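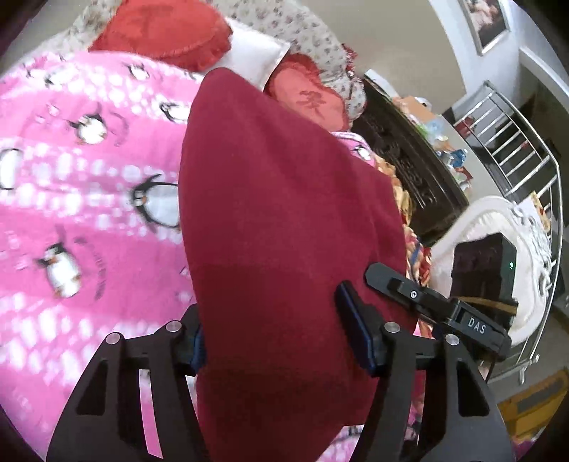
Home | Vacancies | Our houses | Apply | Contact

Last updated: February
2 min read

Bed-making and bedroom assistant, part time

Leite runs short-stay family rooms and needs one more person for the bedroom round. The work is bedding from start to finish: stripping, sorting, making up, and setting out the blankets and cushions. You would be based at Jirka, our larger house, and would cover at Darkus when someone there is on leave.

Our rooms are not hotel white. Beds have patterned children's blankets, fleece throws, and cushions in odd shapes, and guests notice when something has gone missing between one stay and the next. Each room has its own set, which stays with that room.

What you will do

- Strip used beds and bag the linen by type. Fleece and velvety fabrics go in their own bag and are never tumble dried.
- Make up beds to the room card, with pillows at the head and cushions in front.
- Shake out and fold throws, and check them for pulls, stains and loose stitching.
- Brush down embroidered cushions by hand. Do not put them in the machine.
- Write up anything torn or missing before you leave the room.

A normal shift is about 7 rooms, worked in pairs. Hours are 10 am to 3 pm, four shifts a week, with weekend work shared out on a rota.

What we are looking for

You do not need hotel experience. You should be able to lift a double mattress corner, manage two flights of stairs with a linen bag, and follow a written list. Dust and washing powder are part of the job, so please think about allergies.

Pay is by the hour, monthly in arrears. There is a £500 payment after your first six months. Tunics are supplied; shoes are not.

To apply, send a short letter and the names of 2 referees through the Sanonance jobs page, or hand them in at the Jirka front desk before noon. Shortlisted applicants will be asked to come in for a paid trial shift.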